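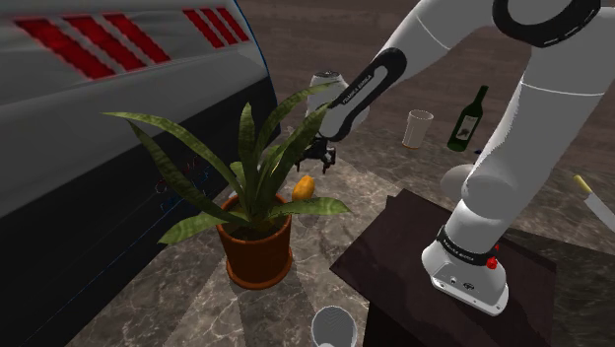

Simulated cell: Franka Emika arm on a pedestal table, gripper open above a potted plant.

Community Help > Robot Cells > Rules and Good Practice > Simulation before commissioning

Topics Unanswered Tags Members Search

Clearing the floor in a simulated cell before a risk review

Posted by Plodinberg Training Workshop

Our workshop is preparing a written procedure for reviewing robot cells in simulation before any physical arm is switched on. The view attached to this post is taken from the model in its present state. The arm stands on a pedestal table, and the floor holds a number of loose items, among them a kitchen knife, a bottle and a paper cup. A large grey vehicle body stands to the left.

The draft procedure states that "all objects not needed for the task shall be removed before review". One party here takes this to include the simulated model. Another holds that loose objects should remain, so that reach and collision are tested against clutter. We should be grateful for guidance on which reading is customary, and on whether the knife should be treated differently from the other items. The draft runs to 5 pages and must be settled by March.

Levorer_Safety

The two readings may be reconciled by dividing the review into two stages, each with its own saved model.

In the first stage the model should match the intended cell exactly. Anything that will not be present in the real cell is removed, and the reach of the arm is checked against the table, the fixed equipment and the walkways. This is the model to which the risk assessment refers, and its version number should be written on the assessment.

In the second stage loose objects may be added on purpose. The record should list each object, its position and the reason for its inclusion. Our own practice is to make 100 runs with the objects moved between runs, and to keep the log of every contact. A second stage does not replace the first, and a good result in it should not be used to justify a smaller guarded area.

As to the knife, a sharp object must be assessed separately if the arm could pick it up or push it. The gripper, the object held and the path taken are considered together. If your task does not call for a blade, leave it out of the first model.

I would also amend the wording to "not needed for the stage under review".

Skuvance

Just delete everything. Less to go wrong.

Nisbet Cell Users

We support the two-stage method, with one addition. Plants and other soft items are often modelled as solid shapes, or with no contact shape at all, and leaves are a common case. Please confirm how each is treated before relying on the contact log. In one review we found that 2 objects had been drawn but could not be touched, and the arm had passed through both without any entry being made. The whole series had to be repeated.

The same check should be made on the vehicle body if it is meant to act as a fixed obstacle.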